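Selling a house with a tenant still in it: wait, or sell as is?

2021-01-16 | Posted by clovska_owner in Selling Property
Reading time: 4 minutes

I own a small two-bedroom house in Clovska that I have rented out since I moved to Ostbridge for work. I want to sell it this year. The tenant has a lease that runs to the end of November and pays on time. I have no complaint about him at all.

An agent came out and told me I would get more if the house was empty, because most people looking on that street want to live there themselves. She suggested I wait until the lease ends, paint, and list it then. The trouble is that I'm carrying the mortgage plus taxes and insurance, and after all that the rent leaves me 100 dollars a month on a good month. The last water heater bill wiped out most of a year of that.

I have also had a letter from Sequeira, one of those companies that buy rentals with tenants in place. Their offer is lower than the agent's number, but they say they can close fast and I wouldn't have to do any repairs. I haven't answered them yet.

Can I sell now with the lease still going? Does the tenant have to leave if I do? And what happens to his deposit? I hold 2,671 dollars, made up of the deposit and his last month's rent paid up front. I would like to do this without making a mess of it for him.

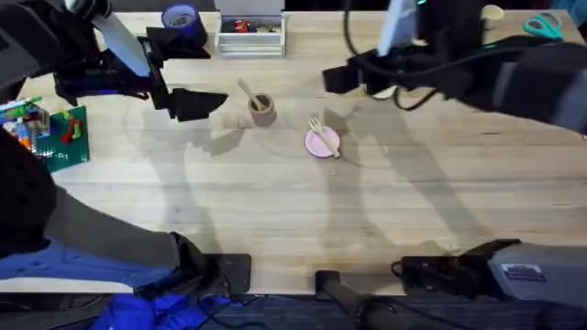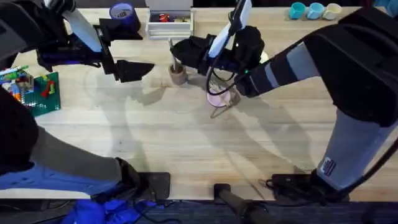
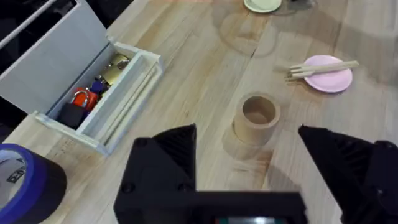 The light wooden tabletop, three views.

millrow_landlord

Yes, you can sell now. In most places the lease goes with the house. The buyer becomes the landlord, the tenant stays until the lease ends, and the rent and terms stay the same. Read your lease first, though. Some have a clause that lets the owner end it early on a sale with a set notice period, and if yours has one you need to know that before you talk to anyone. If it doesn't have one, neither you nor the buyer can simply make him move.

The deposit normally gets passed to the buyer at closing as a credit, and the same goes for rent paid ahead. Get it written into the contract with the exact amount, and split it out. The deposit and the last month's rent are two different things and should be on two different lines. Tell the tenant in writing who holds his money after closing and where to send the rent. Some states have rules on how that notice is done, so ask the closing attorney or title company.

You will probably be asked for an estoppel letter. It's a short form the tenant signs saying what the rent is, how much deposit he paid, when the lease ends and whether there are any side agreements. Buyers want it so there are no surprises. Ask him early and ask nicely. He is doing you a favor unless the lease requires it.

On price, I'd do the math before you assume waiting is better. Take the agent's number for an empty house, then subtract the paint, the repairs, and each month it sits empty while you pay the mortgage by yourself. I sold a duplex on the Brulari side of town both ways — one half of my thinking was always on the sale price and I forgot the holding costs. The gap was a lot smaller than it looked.

I wouldn't take the letter company's first offer. List it for a few weeks with the lease disclosed and see who comes. Other small landlords buy this kind of house, and a tenant who pays on time is worth something to them.

rentalbob360

dont sell to the letter people they always come in low and then find something at the inspection and drop it again. happened to my brother in law, he lost 6 weeks on it. put it on the market

portside_jen

Agree with most of the first reply. One more option is cash for keys. You offer the tenant money to leave early by agreement, and you both sign something with the date and the amount. It only works if he wants to go, and you pay when he hands over the keys with the place cleared out. If he says no, leave it there.

You might also ask whether he wants to buy it himself. Mine did. He needed time to get his loan approved, but there were no showings and I paid no listing commission. We each had our own attorney look at the contract.

If you do list it with him living there, give proper notice for every showing, and try to group them into one afternoon. Taking something off the rent for that month helps too. A tenant who is annoyed can make the house hard to show.

Check with your accountant about the tax side as well — depreciation gets counted when you sell a rental, and the amount can be a shock if you haven't planned for it.

Contact us | Copyright 2021 | Back to top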